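Household word list for the Pokwood phrasebook. Plain text, tab-separated, UTF-8.

## What is in it

The file `pokwood_home.tsv` has 562 entries, one per line. Each entry gives a headword, its part of speech, a short gloss in everyday English and one sample sentence. Entries fall under 34 topics, such as cooking, laundry, bills and minor illness. Words for tools and yard work are in a separate file and are not covered by this card.

The kitchen topic is the largest, with 88 entries. It includes verbs that learners often mix up, like "rinse" and "wash," or "boil" and "simmer."
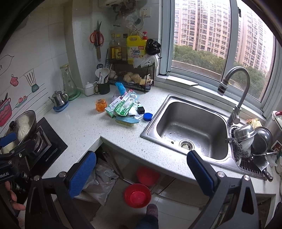

Phrasal verbs are listed under the main verb, so "turn off" and "turn down" are both found at "turn." Two-word nouns are listed under the first word. Spelling is American. Where British usage differs, the other word is given in the `alt` column, for example "faucet" with "tap."

## Columns

- `id`: a number that stays the same between releases
- `word`: the headword
- `pos`: noun, verb, adjective or other
- `topic`: one topic only
- `gloss`: no more than 15 words
- `sample`: a full sentence
- `alt`: may be blank

## Sources

The first draft came from the old Berkis class handouts. Sample sentences were rewritten for this release, as many of the old ones ran too long. The Levchenko list was used to check for gaps, but no text was copied from it.
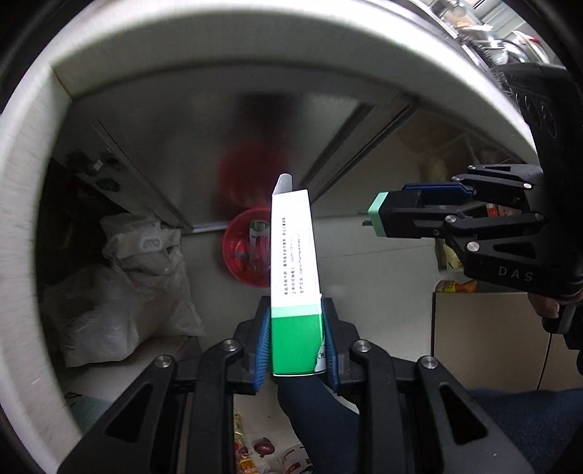 The minor illness topic is thin. It has words for symptoms and for talking to a pharmacist, but very few for dosage. Do not use it as a source of medical wording.

## Known problems

- "Sink" appears twice, as a noun and as a verb, and both rows have the same gloss.
- 7 entries have no sample sentence.
- Sorting in Skikitz ignores hyphens, so "dry-clean" lands after "dryer."

## Use

Free for classroom use and self-study. Keep the `id` column if you pass on a changed copy. Corrections can go in as a patch against the `.tsv`; the PDF is built from it and is not edited by hand.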